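Household handling guidance: progress report to the Rostwood fund

July 30, 2018

Work on the good-practice code for two-armed home robots is on schedule. Draft two went to Stokport and Pakalex for comment, and Khải Quan has merged the replies - mostly small points of wording. We have now logged 400 of the planned 4000 simulated runs.

Rule 6 has changed. It now says that a gripper with nothing to hold must stay in the robot's own view until the arm is parked.
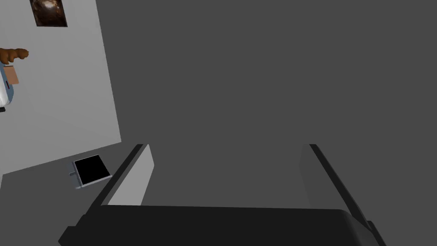
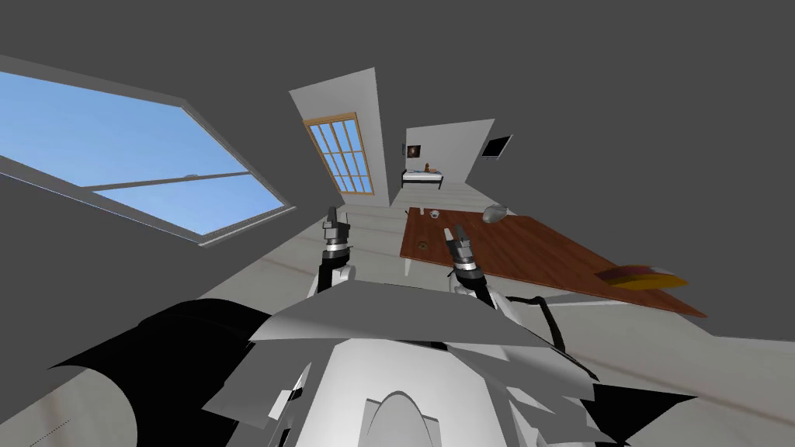

Simulated rooms, grippers open or empty.

Reading time: 1 minute

Rule 9, on working next to furniture, is still open. Pakalex wants one fixed clearance for all tables. Stokport would set it by arm speed, and we lean towards that, but the Lò test set has only 178 runs near a table edge and we need more before we decide.

Spending to date is £2627, all of it on computing time. No change to the budget is requested. Draft three will reach you in September, with the run logs attached.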